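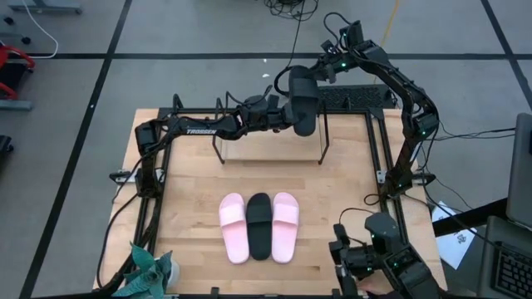
KURNODGATE, 27th March - Kilton, maker of plain furniture for people with ordinary front doors, is bringing out its first range for the hallway, a part of the house the company has ignored for 10 years and its customers have ignored for longer. The range is called Xiong and goes on sale in all 9 Kilton stores this week. It was planned around the things that land inside a door and stay there: mail, keys, dog leads, library books, one glove. The company's preference for a square wooden top with a light butcher-block grain will be familiar to anyone with a Kilton kitchen, and it has followed us down the hall.

Before drawing anything, Kilton asked 200 households in and near Clunach to describe the first six feet of their home. Most began with an apology. Several described a different room. The answers, collected in February, suggest that the average hallway is used as a mailroom, a cloakroom, a repair shop for umbrellas and a waiting area for packages that will be returned any day now. Very few people said they had bought furniture for it. What they had was furniture that had failed somewhere else in the house and been moved closer to the exit.

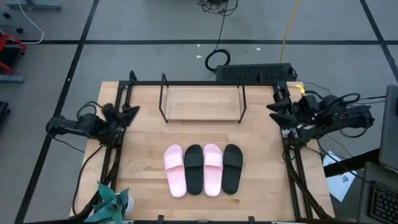
Footwear came up more than any other subject, and it came up with feeling. Households that take their shoes off at the door would like guests to do the same without being asked. Households that keep them on would like to stop being looked at. Kilton takes no position on this and has fitted the Xiong bench with a low open shelf, suitable for either camp. It will take boots if the boots are reasonable.

The range has a bench, a narrow table, a row of hooks and a mail tray. The tray is shallow on purpose. Early versions were deeper, and our own staff filled them with takeout menus in 2 days. The hooks are set wide enough apart for winter coats, and the table will pass through a standard door without anyone removing the door, which we mention on behalf of everyone who has removed a door. Assembly takes one person and a screwdriver, or two people and a disagreement.

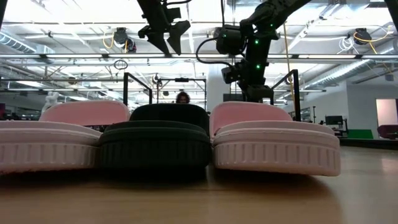
One customer in Clunach, after trying the bench at home for a month, wrote that the family now puts its shoes away every evening and has moved on to arguing about the bags. The same customer asked for a version with a lid. Kilton has passed this along to the workshop, where it was received politely.

Xiong pieces are sold separately and come with a felt pad for each leg. Old hallway furniture can be handed in at the Kurnodgate store during opening hours, in any condition, once the drawers have been emptied. Please check the back of the bottom drawer.

Press inquiries, samples and photographs: Kilton press desk, Kurnodgate store.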